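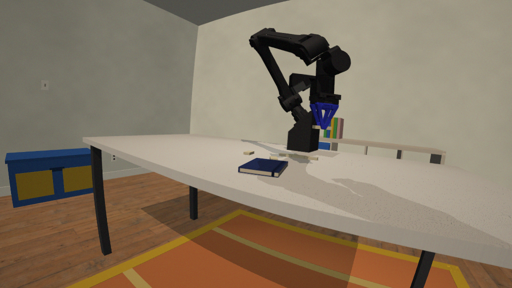
Felicidad Enriquez asked, after reading the draft of this card, why anyone should trust a grasp policy that has only ever seen rendered rooms. Her question is the reason the section on transfer now comes before the section on file layout.

Skusen Tabletop: data card and README
Version date: 23 Aug 2022

Summary

Skusen Tabletop is a set of simulated manipulation episodes for a single arm with a two-finger gripper. It was built to test one method, pose-conditioned regrasping, which we call Lagman in the code and in the rest of this file. The set holds 681 episodes. Of these, 459 are for training and the remaining 222 are held out. Each episode has an external view of the room and a view from above the gripper.

Method

Lagman splits a pick into two decisions. The first network proposes a closing pose from the external view. The second network sees only the gripper view and outputs a correction: a shift in the plane of the fingers and a rotation about the approach axis. The correction is applied once, before the fingers close, and again after closing if the estimated tilt of the object is above a threshold. The second correction opens the fingers slightly, rotates, and closes again.

The threshold is set in config/regrasp.txt. We did not tune it per object. Setting it to zero makes the arm regrasp on every attempt and slows evaluation a good deal.

Objects and rooms

Objects are small rigid items: plain blocks, domino tiles and closed books. Books are never grasp targets. They act as obstacles and cast shadows that the proposal network has to ignore. Room furniture, rugs and wall colours are drawn at random from a fixed asset list, and the arm model does not change between rooms. Lighting is also randomised, and hard shadows on the table are left in on purpose.
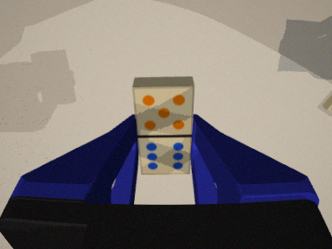
Fig. 2. Domino tile upright between the fingers, five-pip half clear of the gripper.

Domino tiles are useful because the printed face gives the orientation directly. A plain block looks the same after a half turn, so its label is only defined up to symmetry. The loader handles this with the symmetry field – please do not drop it when converting to another format.

Results

Evaluation uses 244 grasp attempts over the held-out episodes, with a fixed seed. An attempt counts as a success if the object is still between the fingers after the lift and its tilt is below the threshold. The full method does better than proposal only on dominoes. On plain blocks the two are close enough that we would not claim a difference. Per-attempt logs are in results/, including failures, and the summary script rebuilds the tables from them.

The most common failure is a proposal placed on the shadow of a block. The correction network cannot recover from this, as the object is outside its view. Wider crops helped a little and made the rotation estimate worse, so the released weights use the narrow crop.

Transfer

No real-robot results are included. We ran a short trial on the arm at Pomley last November, but the camera mount was changed halfway through and the logs cannot be compared. Anyone who needs a policy for hardware should treat these weights as a starting point for fine-tuning. Contact friction in the simulator is higher than on the pads we measured, and this makes the post-closing rotation look safer than it is.

File layout

episodes/ one folder per episode, numbered from zero
episodes/*/external/ room view, PNG
episodes/*/gripper/ gripper view, PNG
episodes/*/state.csv joint angles, finger opening, object pose
splits/ plain text lists for training and held-out
weights/ proposal and correction networks
results/ per-attempt logs

Joint angles are in radians and positions in metres, both in the base frame of the arm. Images and state are written at the same step and need no interpolation.

Running the evaluation

Install the packages in requirements.txt, then run evaluate.py with the path to the splits folder. The Brokurow renderer is needed only if you want to regenerate images. Reruns on a different graphics card may give slightly different shadows and will not match the stored images pixel for pixel.

Known problems

Sixty of the training episodes have a gripper view that starts one step late. They are listed in splits/late_start.txt and the loader trims the external view to match.

Object pose is not logged while the fingers are opening during a regrasp. Those rows hold the last known value, with the valid column set to 0.

Corrections to labels should be sent with the episode number and the step.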